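**Notes, slides 6 to 9: arm upkeep, Gustberg bench cell**

Say: the lamp task runs on the Posero controller. Service every 500 hours, 28 minutes a visit.

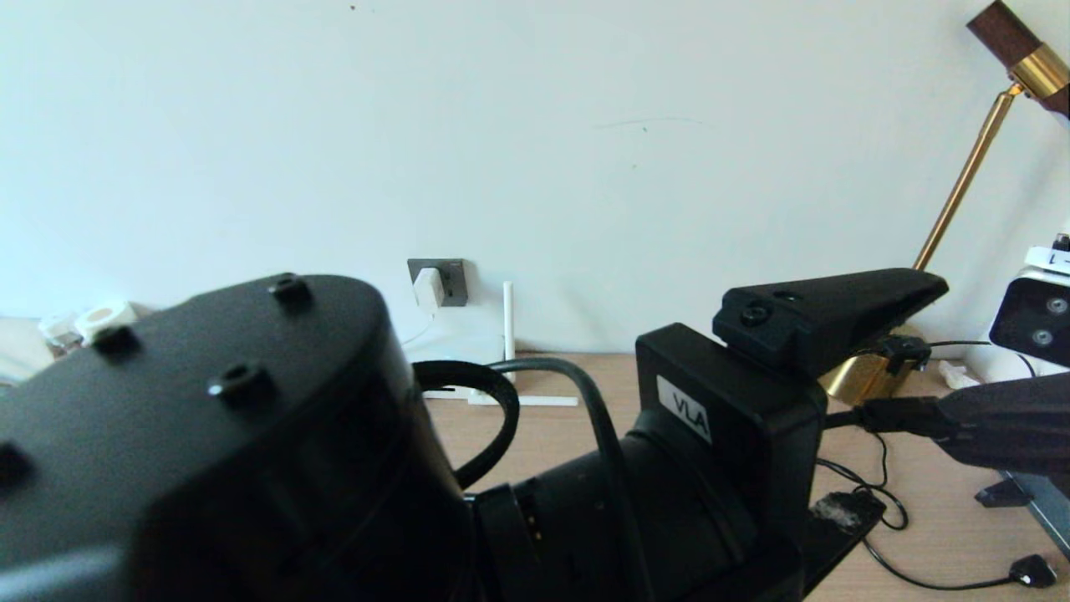
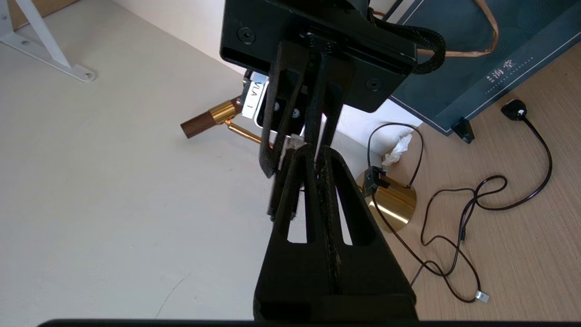
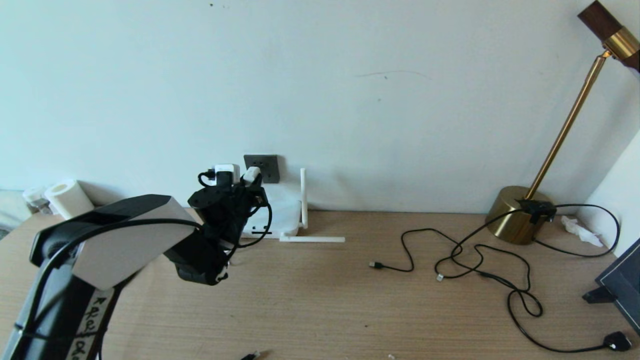 *Slides 6–8. Gustberg cell: arm, gripper and brass lamp.*

- Power down at the controller before touching the cables.
- Check the screws on the mount and fingers. Mark any that turn.
- Follow each cable by hand, connector to connector. Look for chafing.
- Wipe the fingers, dry cloth only.
- Re-home, then 40 slow cycles with the lamp off.

Slide 9: fault 1449 is nearly always the wrist connector. Reseat it, then take questions.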